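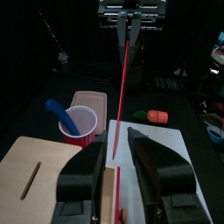
그림 1. 검은 작업대 위의 빨간 플라스틱 컵, 연분홍색 트레이, 밝은색 나무판과 흰색 판

생활용품 재료학 7주차 강의 노트
식품 접촉용 플라스틱의 이행과 착색

1. 범위
이번 주는 주방용품에 쓰이는 열가소성 플라스틱에서 저분자 성분이 식품으로 옮겨 가는 현상을 다룬다. 지난주의 유리 전이와 결정화도는 알고 있는 것으로 본다. 열경화성 수지인 멜라민과 페놀 수지는 5월 보강 시간에 따로 다루므로 여기서는 제외한다.

2. 용어
이행(migration): 포장재나 용기 안의 물질이 접촉한 식품 또는 식품 모사 용매로 옮겨 가는 현상.
총이행량: 정해진 조건에서 용매로 옮겨 간 비휘발성 물질의 총량. 증발 잔류물로 측정하며 단위 면적당 질량 또는 용매 단위 부피당 질량으로 나타낸다.
특정이행량: 개별 물질 하나에 대한 이행량. 모노머, 가소제, 산화방지제, 1차 방향족 아민 등이 대상이 된다.
잔류량: 재질 자체에 남아 있는 양. 이행량과 혼동하는 답안이 매년 나온다. 잔류량이 커도 확산이 느리면 이행량은 작을 수 있다.
세트오프(set-off): 겹쳐 쌓은 용기의 바깥면 인쇄 성분이 맞닿은 안쪽 면으로 옮겨 가는 현상. 컵과 트레이처럼 포개어 보관하는 제품에서 문제가 된다.

3. 재질별 특성
폴리프로필렌(PP): 반결정성. 내열성이 비교적 좋고 컵, 밀폐 용기, 트레이에 널리 쓰인다. 유지류와 오래 접촉하면 비정질 영역이 팽윤하면서 이행이 빨라진다.
폴리에틸렌(PE): 유리 전이 온도가 낮아 상온에서 사슬 운동이 활발하다. 같은 첨가제라도 PP보다 확산 계수가 크게 나오는 경우가 많다. 도마용으로는 고밀도 등급을 쓴다.
폴리스티렌(PS): 비정질이며 상온에서 유리 상태이다. 확산은 느리지만 유지와 일부 정유 성분에 약하다. 잔류 스티렌 모노머는 냄새의 원인이 된다.
폴리에틸렌 테레프탈레이트(PET): 차단성이 좋다. 비결정 성형품은 뜨거운 음료를 담으면 변형된다. 관심 물질은 아세트알데하이드와 안티모니이다.
외관만으로 재질을 판정하지 않는다. 밀도, 적외선 분광, 시차 주사 열량 측정 가운데 두 가지 이상을 함께 쓴다.

4. 확산 모델
일정한 온도에서 두께가 충분한 판이 잘 섞인 용매와 한쪽 면으로 접촉한다고 가정한다. 초기 단계의 단위 면적당 이행량은 다음과 같다.
M = 2 C √(D t / π)
C는 재질 내 초기 농도(단위 부피당 질량), D는 확산 계수, t는 접촉 시간이다. 이행량은 시간의 제곱근에 비례한다. 접촉 시간이 네 배가 되면 이행량은 두 배가 된다. 이 식은 재질 내부의 농도 감소가 반대쪽 면까지 도달하기 전, 그리고 용매 쪽 농도가 무시할 만큼 낮을 때만 성립한다. 얇은 필름에 그대로 적용하면 과대평가가 된다.
온도 의존성은 아레니우스 식으로 처리한다.
D = D₀ exp(−E / RT)
T는 절대 온도로 넣는다. 시험 온도가 유리 전이 온도를 가로지르면 하나의 활성화 에너지로 외삽할 수 없다.

5. 착색제
안료는 고분자에 녹지 않고 입자로 분산된다. 염료는 녹아 있으므로 이동성이 더 크다. 식품 접촉용 폴리올레핀에는 안료를 마스터배치 형태로 투입하는 것이 보통이다.
적색 계열: 산화철은 열에 안정하지만 채도가 낮다. 선명한 적색은 유기 안료로 얻으며, 아조계는 가공 온도가 높을 때 분해 생성물을 확인해야 한다. 카드뮴계 적색은 식품 접촉용으로 쓰지 않는다.
분홍 계열: 적색 안료를 이산화티타늄과 섞는다. 안료 농도가 낮아 계량 오차가 색차로 바로 나타난다.
백색: 이산화티타늄 루틸형이 표준이다. 아나타제형은 광촉매 활성이 커서 표면 열화를 앞당긴다.
착색제 용출은 흰 천이나 여과지로 문지르는 방법과 용매 침지 방법으로 본다. 두 방법의 결과는 일치하지 않을 수 있으며 보고서에는 방법을 반드시 적는다.

6. 목재와의 비교
목재에는 세포벽과 내강이 있어 액체의 침투가 모세관 작용을 따른다. 섬유 방향의 흡수가 직각 방향보다 훨씬 빠르다. 따라서 4절의 식을 목재 판에 쓰지 않는다. 추출 성분으로는 탄닌과 수지산이 있고, 표면 오일 마감을 한 제품은 마감재의 이행을 별도로 평가한다.

7. 실습 자료
실습용 시편은 Itico 컵, Starka 트레이, Lashari 도마의 세 제품군에서 잘라 낸다. 데이터 처리는 Drendard 양식에 입력한다. 시편 표면적은 양면과 절단면을 모두 포함해 계산한다. 절단면을 빠뜨리면 단위 면적당 값이 실제보다 크게 나온다.
용매는 시편당 100 mL를 쓴다. 바탕 시험은 2회 실시하고 평균값을 뺀다. 증발 접시는 항량이 될 때까지 건조하고 데시케이터에서 식힌 뒤 칭량한다.

8. 연습 문제
(1) 어떤 시편의 특정이행량이 1일 후 m이었다. 4절의 가정이 유지될 때 9일 후의 값을 m으로 나타내시오.
(2) PP 시편에서 총이행량이 올리브유 조건에서만 높게 나왔다. 가능한 원인을 결정화도와 팽윤의 관점에서 서술하시오.
(3) 잔류량이 3000 mg/kg인 첨가제가 있다. 이 값만으로 이행량 기준의 적합 여부를 판정할 수 없는 까닭을 쓰고, 추가로 필요한 물성을 열거하시오.

풀이는 손으로 써서 다음 시간 시작 전에 제출한다. (3)은 단위를 포함해 답한다.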